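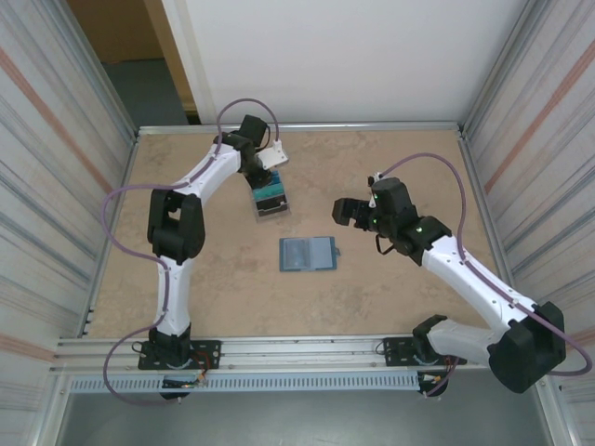 Peter Lukáč objected to the first draft of this procedure on the grounds that comparing two grippers on two arms measures the arms as well, and that no amount of averaging would separate them. He was right, and the swap in step 5 was added after his comment. If you used the earlier version, redo your trials with the swap before you quote any numbers from it.

# Comparing two grippers on a two-arm bench

The procedure covers a side-by-side trial of two parallel-finger grippers on small thin-walled containers and flat cases. It was written for the Mindora bench but applies to any table where two arms share a work area. You need both arms calibrated, one fixed camera with a view of the whole tabletop, and a controller that logs commanded and measured finger position with timestamps.

In the text, "Cultlow" means the gripper with the short flat fingers and "Ngata" the one with the longer tapered fingers. Substitute your own.

## 1. Fix the mounting and record it

Torque the base plate bolts before every session, then check each arm against its reference pose. A base that has shifted by a millimeter will show up later as a gripper that misses on one side, and you will blame the fingers.

Write down for each arm:

- serial number of the arm and of the gripper
- firmware version of the gripper controller
- tool center point, as entered in the controller
- payload mass, as entered in the controller
- finger pad material and hours of use

The payload entry matters more than it looks. If the Ngata is mounted and the Cultlow mass is still in the controller, the wrist sags at full reach and the approach height is wrong at the far side of the table only.

## 2. Route the cable before you set the limits

Run the gripper cable with enough slack for the full range of the last two joints. Leave a loop at the wrist and another at the elbow, and tie the cable to the links between them. Then jog each wrist joint slowly to both limits by hand control and watch the loop. It should neither pull tight nor drop below the fingertips.

Set the soft joint limits after this check. Doing it in the other order gives you limits that the cable can't follow.

A tight cable also biases the force reading. With the gripper empty, read the wrist load in four orientations, then repeat with the cable unplugged and held clear. If the two sets differ by more than the noise of the sensor, reroute.

## 3. Choose the test objects

Use objects that fail in different ways. Our set has four:

1. A small clear plastic container with something in it. Thin walls flex under the fingers, and clear plastic is hard for depth cameras.
2. A flat case with a lid. The graspable edge is low, so the fingertips must work close to the table.
3. A rigid block of known mass, as a control.
4. A soft foam block of the same size as the rigid one.

Weigh each object and mark its long axis on the underside. Don't add visible markers to the top if the camera is part of the pick. A fiducial on a clear container turns a hard perception problem into an easy one, and the result says nothing about normal use.

## 4. Set the force and speed

Start at the lowest closing force the controller accepts. Raise it one increment at a time until the rigid block survives a lift of 10 cm and a stop at full deceleration. Record that value, then repeat with the clear container. The two values will differ, sometimes by a lot.

Use the same approach speed for both grippers. Closing speed can't always be matched, because the Ngata has a fixed ramp near contact. In that case record the time from first commanded motion to stable contact and report it with the results.

Example settings block from the trial controller:

```
approach_speed_mm_s: 139
approach_height_mm: 10
close_force_step: 4
contact_settle_ms: 139
log_finger_position: true
log_wrist_load: true
```

The settle time and the approach speed share a value by coincidence. They are separate parameters and should be tuned separately.

## 5. Run the trials, then swap

Run one arm at a time for single-gripper picks. Park the other arm outside the shared area and hold it there with the controller enabled. A disabled arm with weak brakes can creep, and the fixed camera may not resolve a slow drift.

For each object:

1. Place it at a position drawn from the list file. Do not place by eye.
2. Trigger the pick from the script.
3. Lift, hold for 4 seconds, and lower to the same position.
4. Score the result.
5. Take the next position from the list.

After the full list, move the Cultlow to the other arm and the Ngata to the first. Repeat steps 1 and 2 of this page completely, including the cable check, and run the same list again. The gripper effect is the difference that stays with the gripper across the swap. Whatever stays with the arm belongs to the arm, its calibration, or its place on the table.

Our full data set came to 2,819 picks, of which 139 were thrown out for placement errors found in the video. Discard these before you look at the scores. Ntombi Ndlovu did the video pass without access to the score file, and we recommend the same split.

## 6. Score consistently

Use these categories and no others:

| Code | Meaning |
|------|---------|
| S | Lifted, held, and returned |
| L | Lifted but slipped during the hold |
| N | No grasp; fingers closed on nothing |
| D | Object deformed past the set limit |
| C | Contact with the table before closing |

A pick can have only one code. If two apply, use the one that happened first. Code C is common on the flat case, and it is usually an approach height problem. Adjust the height and rerun the whole object, not just the failed positions.

For the clear container, define the deformation limit in advance. We used a change in wall spacing measured by the finger encoders — the camera was not precise enough.

## 7. Two-arm handling

Once the single-arm results are stable, run the shared tasks. One gripper steadies the object while the other works on it, or one passes it across.

Set a keep-out distance between the two wrists, and include the camera brackets and cable loops in the collision model. Most default models stop at the gripper body. Shireen Steyn lost an afternoon to a bracket that was missing from the model and a planner that kept reporting a clear path.

Check clock sync between the two controllers before each session. If the logs drift apart, you can't tell which finger made contact first, and the handover data has to be dropped.

## 8. Known problems

**Good scores on one side of the table only.** Recheck the payload entry and the tool center point.

**Force reading changes with wrist angle.** Go back to step 2. If the cable is fine, rerun the gravity compensation routine.

**Clear container not detected.** Change the lighting angle before you change the threshold. With Zimemov's depth filter on, also raise the minimum cluster size, or reflections from the side walls may come through as objects.

**Fingers report closed but the object is held.** The encoder zero has moved. Home the gripper with nothing between the fingers and power cycle the controller.

**Results differ between sessions.** Compare pad hours first. Zübeyde Gökçe's replacement pads tested the same as the originals when new, but we have no wear data on them yet. The next pad check is planned for October.

Raw logs go in the session folder with the settings file and the position list. Keep the discarded picks in a separate subfolder.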